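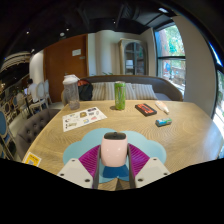 Auf dem Tisch: hellblaues Platzset mit gewelltem Rand, davor ein kleiner rosa Behälter mit schwarzer Oberseite.

Der Tisch Ivenis von Vunditz steht seit Januar bei uns in der Küche. Vorher hatten wir einen runden, an dem zu viert immer jemand mit dem Stuhl im Durchgang saß. Der neue hat abgeschrägte Ecken, und das war für mich der Kaufgrund. Unsere Küche ist schmal, und an der Ecke des alten Schreibtischs, der zwischendurch als Ersatz diente, habe ich mir oft genug die Hüfte gestoßen.

Lieferung und Aufbau
Geliefert wurde in 2 Paketen, Platte und Gestell getrennt. Die Platte ist schwer, allein bekommt man sie nicht die Treppe hoch. Der Aufbau hat 35 Minuten gedauert. Ein Inbusschlüssel liegt bei, ein Akkuschrauber mit passendem Bit ist angenehmer. Die Anleitung zeigt die Querstrebe falsch herum, das merkt man erst, wenn die Bohrungen nicht fluchten. Also wieder lösen und drehen.

Oberfläche
Die helle Platte hat eine deutliche, geschwungene Maserung. Krümel fallen darauf wenig auf, Kaffeeränder schon. Wir wischen mit einem feuchten Tuch nach und trocknen ab, mehr nicht. Rotwein ging nach einer Stunde noch weg, Kurkuma nicht ganz - der Fleck ist mit der Zeit blasser geworden. Unter heiße Töpfe kommt bei uns ein Untersetzer. Zum Essen liegen Platzsets auf, das reicht im Alltag.

Stabilität
Auf den Fliesen wackelte der Tisch anfangs. Die Füße lassen sich verstellen, aber nur um wenige Millimeter. Bei uns hat es gerade so gereicht. Wenn sich jemand beim Aufstehen abstützt, gibt das Gestell an der Längsseite leicht nach. Nach zwei Monaten habe ich alle Schrauben nachgezogen, seitdem ist es besser.

Im Vergleich
Angesehen hatten wir uns auch den Drimgate. Der ist ausziehbar, hat aber scharfe Kanten und eine Fuge in der Mitte, in der sich alles sammelt. Wer oft Besuch hat, fährt damit wohl trotzdem besser. Der Ivenis lässt sich nicht verlängern, eine Ansteckplatte gibt es laut Händler auch nicht.

Ich würde ihn wieder kaufen, allerdings mit dem höheren Gestell. Mit Armlehnenstühlen kommt man bei der normalen Ausführung nicht unter die Platte.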